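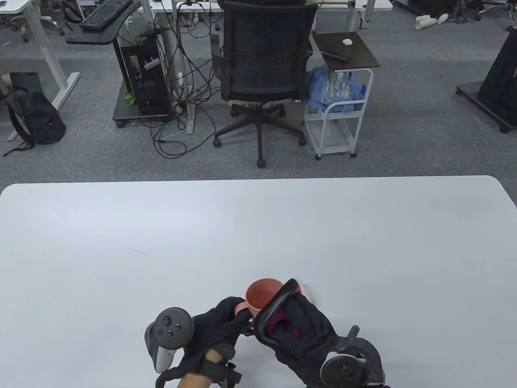 **Teodoro Sebastian**
Vorkholm Household Studies, Ovville
Wed 11 December

### 4. Brush, cloth and the grip on the handle

The mug is a wonderful object to study, and we think it has been badly neglected. Plates and pans have had plenty of attention, yet the mug asks for something neither of them does: one hand has to hold it still while the other works in a space it can barely fit into. In this section we look at how the two hands share that work, using the 207 cleanings logged at Ovville since September. Six logs had missing pages and were dropped, leaving 201.

We started with the holding hand. In 194 of the 201 cleanings the mug was first taken by its handle. This was more than we had guessed, and it pleased us a great deal, as the earlier Vasseur trial had used beakers and could say nothing on the matter. The handle gives a firm hold with the fingers well clear of the rim, and it lets the wrist tip the mug towards the tool. People who began with a hand round the body of the mug often changed over when the brush came out.

The tilt matters too. A mug standing upright is easy to steady against the table but awkward to see into, and the brush has to come down from above. Tip it a little and the far wall comes into view. Lay it right over and the brush can go in almost level with the table - a posture we hadn't thought to include on the first log sheet and had to add by hand.

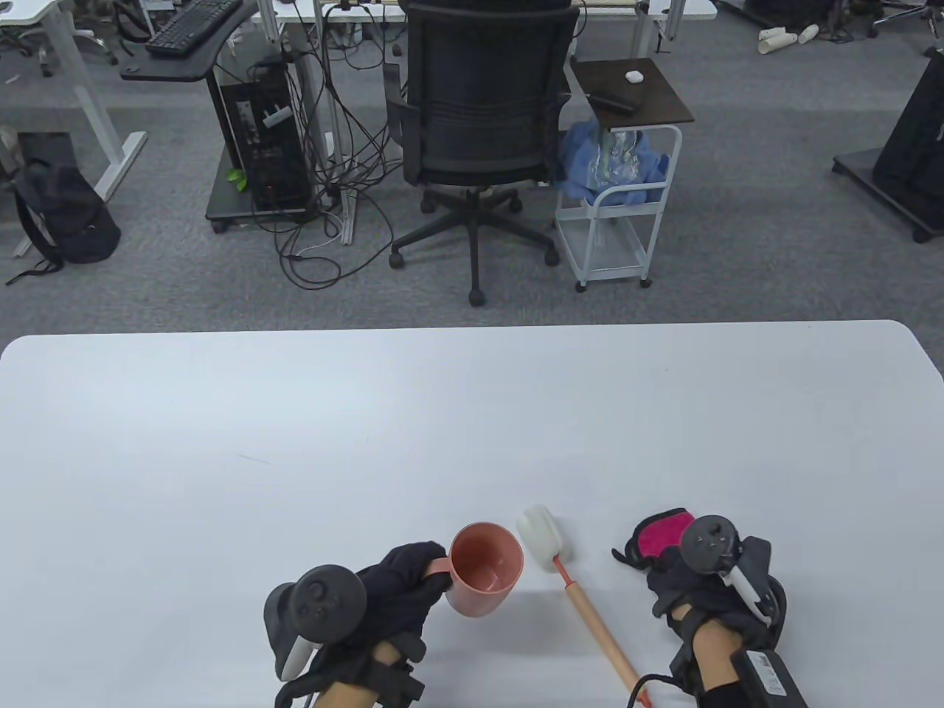

Does the order of brush and cloth make any difference?

For loose dust it made very little, but for dried tea the brush needed to come first, because the cloth slid over the ring without shifting it.

The dried ring deserves a word of its own. We made ours with strong black tea left overnight, following the Olex method, and it sits a finger's width below the rim on one side and rather lower on the other. A straight push with the brush reaches the bottom nicely and misses the ring altogether. What works is a twist with the brush leaning outwards, and it was lovely to see how many people found this without being told. Several turned the mug instead and kept the brush nearly still, and their results were just as good.

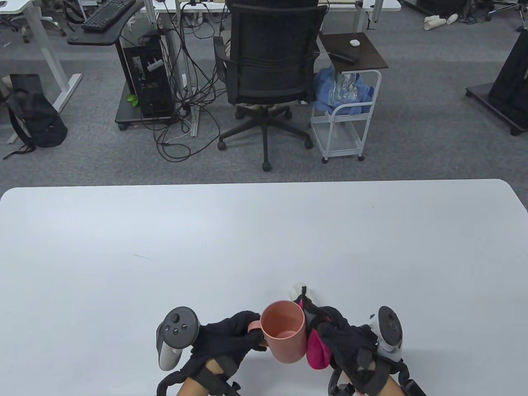
The cloth is a different matter, being soft and having no reach of its own. Most people pushed a fold of it in with two fingers and then ran the rest along the outside, finishing under the handle. That last spot was skipped in a fair number of logs, and we'd like to come back to it. Where the cloth was put down also turned out to be worth noting: a cloth left flat and close by was picked up again for a second wipe far more often than one dropped in a heap. 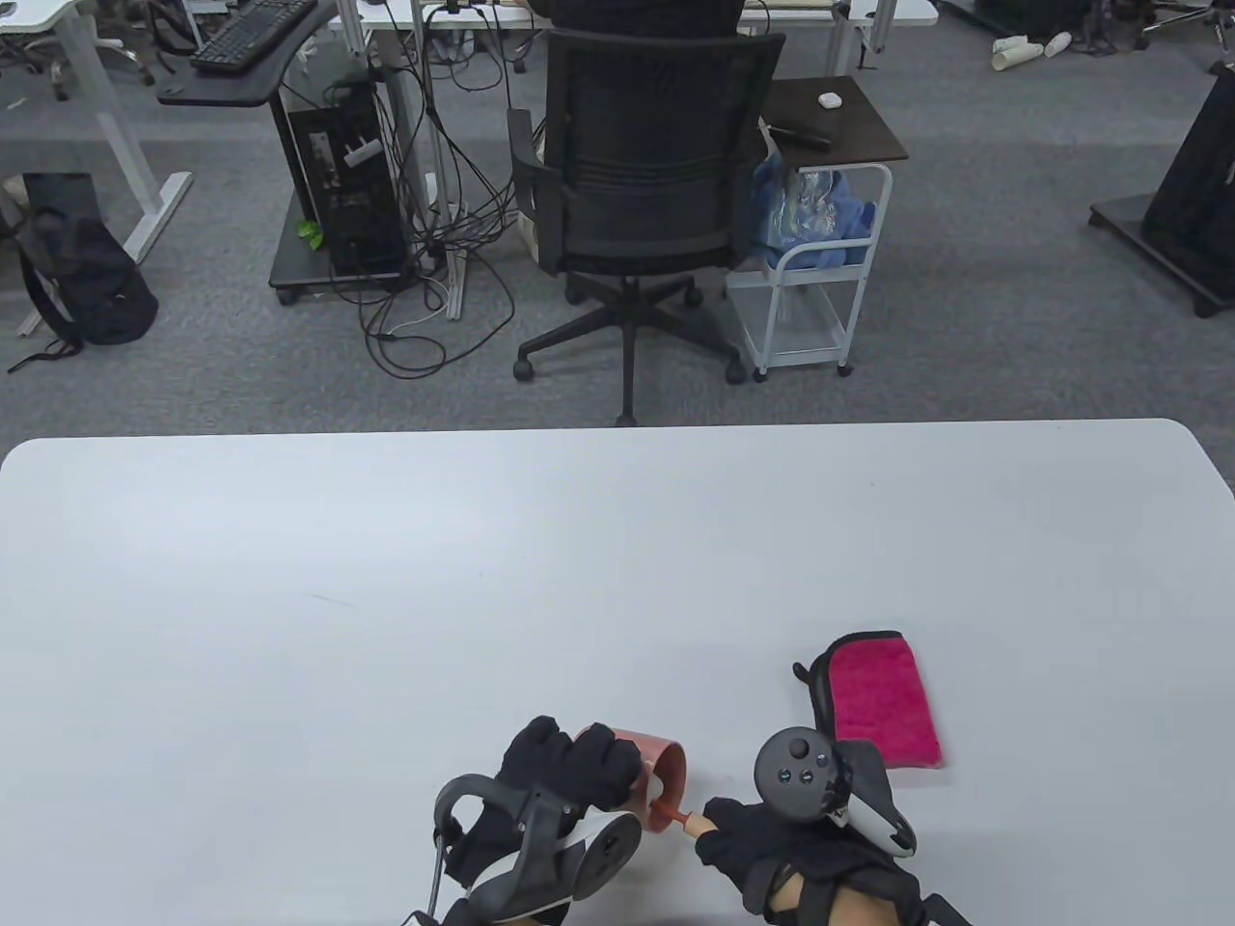
**Figure 3.** Cup on its side, held in the left hand, with a folded cloth lying flat to the right.

We coded each cleaning by the position of the mug at the first stroke of the brush (upright, tipped or laid over). Positions later in the same cleaning were noted but aren't used in the comparison that follows.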